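# »Eine Frage ist noch kein Grund für ein Nein«

Seit Februar liegt beim Verwaltungsgericht eine Klage, mit der der Verein Serno Einsicht in Wartungsverträge der Gemeinde Ultbridge verlangt. Die Verträge wurden mit der Firma Nordin geschlossen. Die Gemeinde beruft sich auf Geschäftsgeheimnisse. Wir sprachen am 12. März mit der Anwältin, die den Verein vertritt. Ihren Namen möchte sie nicht lesen, weil das Verfahren läuft.

Der Antrag selbst war kurz, zwei Seiten. »Wir wollten die Verträge, die Nachträge und die Rechnungen dazu«, sagt sie. Zurück kam zunächst ein Gebührenbescheid über 600 Euro, zahlbar im Voraus. Eine Aufschlüsselung fehlte. »Gebühren sind zulässig, das bestreitet keiner. Aber die Behörde muss sagen, wofür sie das Geld haben will. Das stand dort in keinem Satz.«

Nach dem Widerspruch fiel die Gebühr weg, dafür kam die Ablehnung. Von 113 Seiten gab die Gemeinde zwei heraus, das Deckblatt und das Inhaltsverzeichnis. Die übrigen seien schutzwürdig, hieß es. Ob Nordin dazu angehört wurde, geht aus dem Bescheid nicht hervor.

»Man muss Seite für Seite prüfen«, sagt die Anwältin. »Kalkulationen kann man schwärzen. Eine Laufzeit oder eine Kündigungsfrist ist in meinen Augen kein Geheimnis.« Die Gemeinde habe ihr am Telefon erklärt, dafür fehle das Personal. Im Bescheid steht davon nichts — und auf den komme es an.

Mit der Klage rechnet sie sich Chancen auf eine Teilfreigabe aus. Einen Termin gibt es bisher nicht. 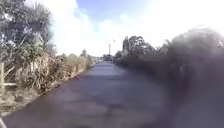 Einen Vergleich hat sie der Gemeinde angeboten: erst die Nachträge, geschwärzt, dann der Rest. Eine Antwort steht aus. Das Portal Stumano, über das der Antrag lief, zeigt den Vorgang weiter als »in Bearbeitung« an.

Anderen Antragstellern rät sie, Fristen zu notieren und Telefonate schriftlich zu bestätigen. »Und den Antrag eng fassen. Wer alles will, wartet länger.« Serno will nach dem Urteil auch die Verträge der Vorjahre anfordern.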